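Lista de comprobación previa a la compra – manipulador de dos brazos para encimera
Sede: Nukomcombe
Revisa: Stanisława Mazurek
Fase: simulación, antes del pedido de septiembre

1. Espacio y montaje

1.1 Fondo de encimera medido en obra y pasado al modelo. CONFORME.
1.2 Paso libre detrás del robot con los brazos recogidos. PENDIENTE. El plano de Plonmont no incluye la puerta del almacén. Pedir versión corregida.
1.3 Carga admisible del suelo. CONFORME. Conjunto declarado por el proveedor: 183 kg con base.
1.4 Toma eléctrica independiente. NO CONFORME. Comparte línea con la cámara frigorífica. Hay que presupuestar una nueva – 280 euros, según el electricista.

2. Alcance y pinzas

2.1 Pinza de dos dedos en el modelo. CONFORME.
2.2 Encimera del modelo con objetos, no vacía. CONFORME.
2.3 Acercamiento a piezas alargadas. CONFORME CON RESERVAS. El margen lateral es escaso cuando hay varias juntas. Repetir con otra separación.

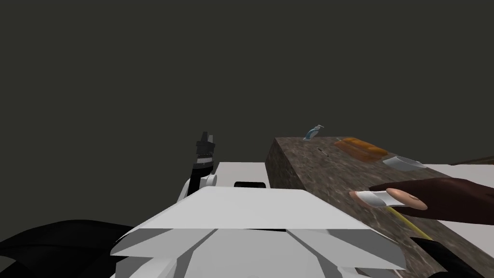
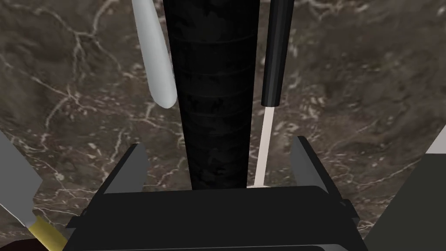
Simulación sobre la encimera de piedra veteada.

2.4 Juego de dedos de repuesto incluido en la oferta. NO CONFORME. Vurnance los factura aparte, a 1.070 euros el juego. Lund los incluye, pero con un plazo de entrega mayor. Comparar el coste total antes de decidir, no solo el precio de partida.
2.5 Limpieza de las pinzas sin desmontar. PENDIENTE. Falta la ficha de productos compatibles.

3. Seguridad

3.1 Parada de emergencia accesible desde los dos extremos. PENDIENTE. La oferta trae un solo pulsador. Solicitar precio del segundo.
3.2 Límite de velocidad con personal cerca. CONFORME sobre el papel. Se comprobará en la recepción.
3.3 Bordes y cantos de la piedra. Sin comentarios.
3.4 Formación del personal. CONFORME. Una jornada incluida. Pedir que se haga en el turno de mañana, antes de las 11:00.

4. Presupuesto

4.1 Reserva para imprevistos. NO CONFORME. No figura ninguna partida. Propongo un 25 % sobre la instalación – el robot va a precio cerrado.
4.2 Mantenimiento del segundo año. PENDIENTE. Ninguno de los dos proveedores lo ha puesto por escrito.
4.3 Licencia del simulador. CONFORME. Ya pagada, no se carga a esta compra.

Resultado: no se autoriza el pedido hasta cerrar 1.4, 2.4 y 4.1. Los puntos pendientes pueden resolverse durante el plazo de entrega, salvo el 3.1, que debe quedar en el contrato.

S. Mazurek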